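NOTES FOR THE LAUNDRY TALK, KISACH COMMUNITY HALL
(my copy, please don't tidy the order, I know where things are)

Slide 1, title only
Say hi, thank Hannelore Kälin for the invitation and for the coffee. Mic check. If the back row can't hear me, wave at me, I won't be offended!

So I talked about washing up here in May, and after that talk people came up to me and every one of them wanted to ask about laundry. Fine. You get laundry. I have 34 slides and I'm going to skip plenty of them.

Slide 2, who does the wash
Ask for hands. Who does it alone? Who shares it? Who has a teenager who says they share it? (Pause, let them laugh.) My own confession — I grew up with a front loader in a closet, and the first time I met a top loader was in a rented place in Indley. I stood there looking for the door. My landlady, Corina Ruchti, lifted the lid for me and said nothing at all, very kindly.

Slide 3, top or front
Don't get into a fight over this one. Kamala Shetty will be in the second row and she has opinions. What I like about the top loader: I can toss in the sock I forgot, and I don't have to kneel. What I don't like: I'm short, and the last washcloth at the bottom is a real stretch. I keep a pair of kitchen tongs on the shelf for that. Somebody will ask, so yes, they're separate tongs.

Slide 6, loading
Skip 4 and 5 unless we're running early.
Shake each piece out before it goes in. Sheets are the worst, they roll up and swallow everything smaller than they are. I've found two pillowcases and a dish towel inside one fitted sheet. Drop big things loosely around the sides, small things in between, and stop while you can still get your hand in easily. Tell the Pirmin Mayrhofer story here, the duvet one, but keep it short this time.

Slide 9, soap
Everybody uses too much. I did for years. I bought a jug, up to 500 milliliters of it gone in a couple of weeks, and my towels felt like cardboard. Read the cap lines. Then use the lower one and see how you feel. Hand around the measuring cup.

Slide 12, spin
1000 is plenty for cotton shirts in my house. Somebody may say their machine goes higher. Good for them, move on. Linen I take down a notch.

Slide 15, getting it out
My favorite part, so slow down. Lift one thing at a time, straight up, and let it unroll by its own weight. Give it one good snap. If you haul the whole knot out together you'll be ironing sleeves until supper. Davoud Alipour taught me to fold the towels right off the line and I've never gone back.

Slide 17, lid
Leave it open afterward! Wipe the rim with a dry cloth, check under the lip for hair and tissue bits. Then go have your lunch.

Questions here. Remember to get the measuring cup back. 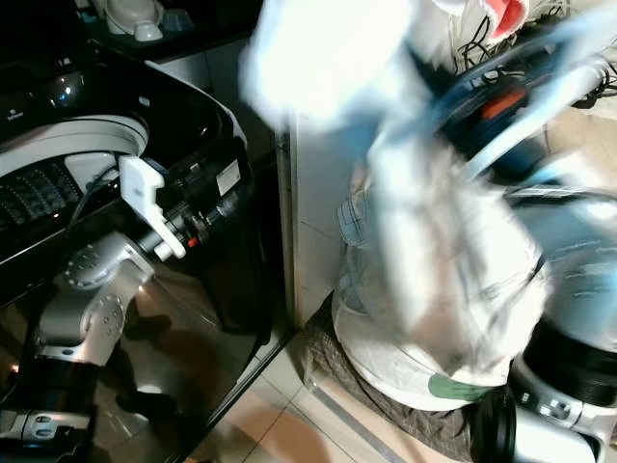

If it's quiet, start them off with stains. Coffee on a tablecloth always works, someone has one at home right now. Cold water first, a bit of dish soap, leave it an hour. Tomato is a longer conversation and I'd like to be sitting down for it.

Handouts are on the chair by the door, take one for a neighbor.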